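**문의 번호 200-16 / 상태: 처리 중**

- 접수일: 2018-03-10
- 접수자: Seren Eynon
- 담당: Sandamali Patwary (Zondano 세탁물 관리)
- 분류: 분류 작업, 세탁 표시 판독 불가

**증상**

빨간색 천 제품 하나를 어느 세탁 묶음에 넣어야 할지 정하지 못하고 있습니다. 작은 미색 라벨이 달려 있는데 글씨가 흐려서 읽을 수 없습니다. 목록에는 품명만 "빨강, 직물"로 적혀 있고 소재 칸은 비어 있습니다.

빨간색은 단독 세탁이 원칙이지만 이번 바구니에는 흰 바탕에 주황빛 도는 붉은 줄무늬 천도 같이 들어왔습니다. 둘을 같은 묶음으로 돌려도 되는지 확인 부탁드립니다.

**시도한 것**

1. 조명을 바꿔 가며 라벨을 다시 봤습니다. 글자가 있다는 것만 알겠고 내용은 못 읽었습니다.
2. 라벨 뒷면 확인. 인쇄 없음.
3. 목록에서 Khúc 쪽 입고분을 검색했습니다. 빨간색으로 등록된 품목이 4건 나왔는데 모두 소재가 다르게 적혀 있어 어느 것인지 정할 수 없었습니다.
4. 물에 적신 흰 면포로 안쪽 솔기를 눌러 봤습니다. 면포에 옅은 분홍색이 묻었습니다.

**담당자 답변 (Patwary)**

4번에서 색이 묻었으면 줄무늬 천과 같이 넣지 마세요. 줄무늬 쪽은 바탕이 흰색이라 이염되면 되돌리기 어렵습니다. 빨간 것은 따로 빼서 찬물, 중성세제, 약한 탈수로 한 번 돌리고 헹굼물 색을 적어 주세요. 건조기는 소재가 확인될 때까지 쓰지 않습니다.

Pulitz 세제는 표백 성분이 없는 것으로 골라 주세요. 선반에 두 종류가 섞여 있습니다. 양은 50 ml면 됩니다.

소재는 제가 Brustomeck 납품 목록에서 따로 찾아보겠습니다. 목록이 5월 이전 양식이면 색상 항목이 없어서 시간이 걸릴 수 있습니다.

**추가 메모 (Eynon)**

줄무늬 천은 흰색 묶음으로 옮기지 않고 보류 칸에 두겠습니다. 빨간 것은 아직 세탁 전이고, 라벨은 떼지 않았습니다. 목록의 비고란에 "라벨 판독 불가, 단독 세탁"이라고 적었고 소재 칸은 그대로 비워 두었습니다.

회색 천을 씌운 물건 옆에는 빨간 것을 젖은 채로 두지 말라고 다음 근무자에게도 전달했습니다. 흰 상판도 마찬가지입니다. 헹굼물 색은 세탁이 끝나는 대로 이 문의에 이어서 적겠습니다.

남은 확인 사항은 소재와 건조 방법 두 가지입니다.
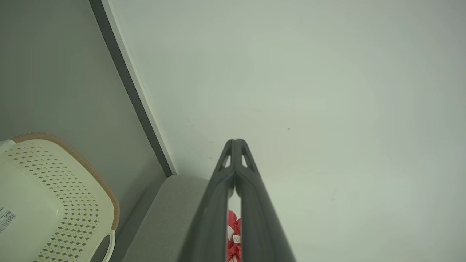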